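Vosto opens its Irdale training rooms to the public

Shares 45 Comments 3

IRDALE, 14 September 2026. Vosto, the household robotics company, has welcomed visitors to its training rooms in Irdale for the first time. The open day gave residents, students and local employers the chance to see how everyday tasks in the home are recorded by hand, so that robots may later learn to carry them out.

Visitors were received in groups and taken through three rooms furnished in the manner of ordinary homes. In each room a member of the Vosto team worked with a hand-held gripper, a tool with two padded fingers which is opened and closed by the person holding it. A camera on the tool records each movement from close to the fingers. The day's programme was given over to bedrooms and laundry, with demonstrations of picking up clothing, straightening blankets and moving cushions.

Soft items remain among the hardest things for a machine to handle. A shirt or a fleece has no fixed shape, and it may lie in a different way each time it is put down. Staff explained that the same garment is therefore picked up many times over, from different places and by different people. A full session lasts 40 minutes and is followed by a rest period.

Guests were then invited to try the gripper for themselves under supervision. Many remarked on how much care is needed to take hold of a single fold of cloth without gathering up the blanket beneath it. Younger visitors were given a shorter course, using socks and hand towels.

The afternoon closed with a talk on the Rashidi project, under which Vosto is collecting recordings of household work in furnished rooms and in private homes. The project has set itself a target of 500 hours of recordings by December. Households which take part are paid for their time, and all recordings are checked before use so that private papers, family photographs and the like can be removed where the household requests it.

In a statement, Vosto said: "We are grateful to everyone who came to Irdale and asked such thoughtful questions. People have a right to know how this work is done, and we would like more of them to see it at first hand."

The company has confirmed that a second open day will be held at its Borkville site in December. Places will be free of charge but must be booked in advance. Schools and colleges wishing to bring a group are asked to write to the Irdale office, stating the age of the pupils and any access needs.

Vosto develops robots for use in the home and in supported housing. Its main office is in Borkville, and the Irdale training rooms are used for recording, staff training and the testing of new tools.

Requests for interviews should be sent to the Vosto press office in Borkville.
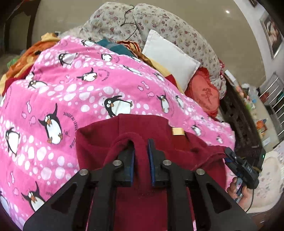
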